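### 3.2 Low storage and the bottom drawer

Most of what we were told in the ward walk-rounds came back to the same spot: the bottom drawer. Top drawer gets used all shift, everybody knows what is in it. The bottom one is deep, low, and turns into the place where boxes go when there is no better home for them. Partington and Ruawai (our earlier audit, Srour site) called this "drift storage" and we keep the term.

Carts at the Jostmont teaching rooms were the plain clinical kind, white body with blue drawer fronts. We looked at them as found. Staff were asked to go on stocking as they would before a morning list, and we did not hand out a layout sheet until the second round (Section 3.3). Sessions ran 20 minutes each, which was too short for a full restock but fine for one or two drawers.

Three things we coded for low drawers:

- whether the drawer could be opened all the way with the cart where it was parked
- whether box labels faced up or sideways
- whether small containers stood upright or had been laid flat

The first matters more than it sounds. A drawer at floor height needs clear floor in front of it, and in a real bay that floor is where the chair goes, or the bin, or somebody's feet. Half-open drawers hide thier back row. Tomoana's notes have several remarks on this, mostly from night staff, mostly rude.

Label direction was messier to code. A flat box shows its biggest printed face, so in theory it reads well from above. But small cartons look a lot alike from standing height, and a stripe of color on the end is what people said they go by. "Green stripe, left side" was one nurse's whole system. Works until the supplier changes the carton.

Glass we treated separately. A jar with a metal lid is easy to spot and easy to knock, and without a divider it can travel when the drawer is shut hard. Guidance from Pirihi's draft: glass to the back wall, boxes in front as a buffer. Not everyone agreed. Back wall means longest reach.

Figure 2 gives the low drawer open, then the cart front with its lowest drawer at floor level.
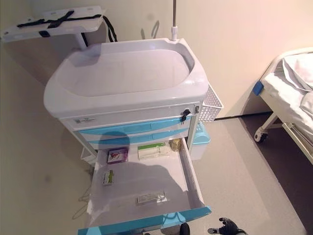
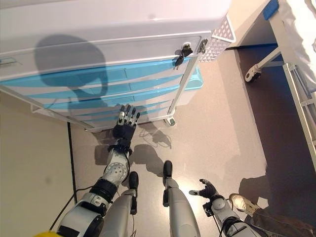
### 3.3 Second round, with layout sheet

Layout sheet was one page, taped inside the supply room door. Kept it dumb on purpose. Boxes by use, not by size; glass upright; nothing stacked on top of a label; leave a hand's width free at the front. Maihi wrote the first version and it was cut by half after the first morning as no one read past line 6.

Coders worked from the same form in both rounds. Where two coders disagreed on "sideways" vs "up" we took the reading from the working position, i.e. bent over the cart, and left it there. Kneeling gives a different answer and a few staff do kneel.

Comments were better than before, on the whole. People liked the gap at the front, it gives the fingers somewhere to go. They did not like being told where glass goes. One asked why anything breakable is in the bottom drawer at all, fair question, we have no good reply except that the upper drawers are full.

Dividers were tried on one cart only (Sterow insert, trimmed to fit). It held small cartons on edge nicely but made the long boxes a nuisance, they had to go corner to corner. We would not buy more untill the width is adjustable.

Limits. One type of cart, daylight rooms, teaching stock. No observation during an actual emergency, which is when a badly kept low drawer costs the most time. Restock forms for the second round are in Appendix B, with coder initials.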